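Wemley Sink & Tap Swap – FAQ

Last touched up in April. Same questions keep coming in so check here first, then email.

What is this?
A swap for used and leftover bathroom and kitchen fittings. Sinks, basins, faucets, drains, shower heads, the odd toilet seat if it's still in the wrapper. You bring what you don't need, you take what you do. No money between members.

Where are you?
Salgado building, ground floor, back entrance off the parking lot. The front door is the dance studio. They are nice about it but please don't carry a toilet tank through there again.

When are you open?
10 am to 2 pm on swap days. Dates are on the calendar page. We start packing up at 1:30 so if you have something heavy, come early.

Do I have to be a member?
To take things, yes. To drop things off, no.

What does it cost?
$22 a year per household. Covers the room and the insurance. No refunds halfway through the year, sorry.

How do the points work?
One small item = one point. Faucets, basins and anything that takes two people to lift = more, see the sheet by the door. You get two points free when you join so you can take something the first day. Points don't expire. They can't be sold or given to your brother in law.

I forgot how many points I have.
Email us with the name on the membership. We look it up once a week, not daily.

What do you NOT take?
– anything cracked through (hairline glaze crazing is ok, tell us)
– lead pipe, old lead solder joints, anything you suspect
– water heaters
– garbage disposals, used
– bathtubs. No tubs. We don't have the floor space
– half a bucket of mystery parts

Do you take faucets with missing handles?
Yes if the valve body is good and you know the make. Write the make on tape and stick it on. No make, no thanks.

Should I clean it first?
Yes please. Limescale is fine, hair is not. Soak the aerator in white vinegar overnight, wipe it down, dry it, bag the small parts. Tape the bag to the thing it belongs to. We have a whole drawer of bags that belong to somthing.

How do I know if a basin will fit my vanity?
Measure before you come. You need:
– cutout width and depth (the hole, not the countertop)
– drain hole size
– number of faucet holes and the spacing, center to center
– how far the faucet has to reach
Take a picture of the underside too. Most of the wrong basins that come back are wrong by half an inch at the back wall.

One hole faucet on a three hole basin?
Works with a deck plate. We usually have a few. The other way around does not work, don't drill a ceramic sink unless you've done it before and own the right bit.

Is a tall gooseneck ok on a small basin?
Depends on where the water lands. You want it near the drain, with some room for hands. If it lands close to the front rim you will be mopping. High pressure + tall spout + shallow bowl = splash. A lower flow aerator helps a lot and costs a couple bucks. 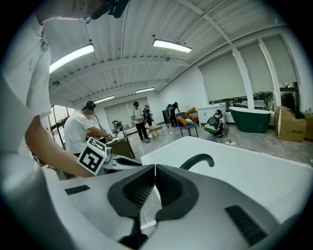 Black finish faucets, do they hold up? Mixed. The powder coated ones chip at the base if someone went at them with a wrench. Wrap the jaws in a rag. Don't use bleach cleaner or anything gritty, just dish soap and a soft cloth. We get asked this one a lot becuase everybody wants black right now and we never have enough.

Do you test things?
We run water through faucets when the hose hookup is free. Not always. A green sticker means it got tested and didn't drip that day. No sticker means no idea. Either way put in new washers and new supply lines, don't reuse old supply lines.

Can you install it for me?
No. We're not licensed and the insurance says no. There is a list of local plumbers on the board, we don't get anything for it and don't vouch for anyone.

Can I return something?
Yes, by the next swap day, same condition, points back. After that it's just a regular drop off.

Can you hold an item?
Until 2 pm the same day. Name on tape, stick it on. After that it goes back on the shelf.

What happened to the Beklow drop off?
Closed. Ran out of room. Please don't leave things at that door, it's a different tenant now. Salgado building only.

Can I reserve online?
Sort of. The Otivow listing shows what's in stock but it's updated by hand and is usually behind. If it says we have it, we probably had it. 573 items on there last time it got cleaned up, some of those are long gone.

Can contractors bring a truckload?
Ask first. Max one pickup load per swap day, sorted, and somebody stays to help unload. Points for contractors cap out at 1000, which sounds like a lot, it's been reached.

Is there parking?
Yes, rear lot. Loading spot by the door is 15 minutes. Don't block the dumpster.

Kids ok?
Yes but hold on to them. Porcelain is heavy and the bottom shelves are at toe height.

Do you need help?
Always – mostly unloading, and matching up washers at the small parts table. One shift = one point. Closed toe shoes. Email and say which swap day.

Question not on here?
Use the contact form. Put FAQ in the subject or it goes in with the listings and gets lost for a while.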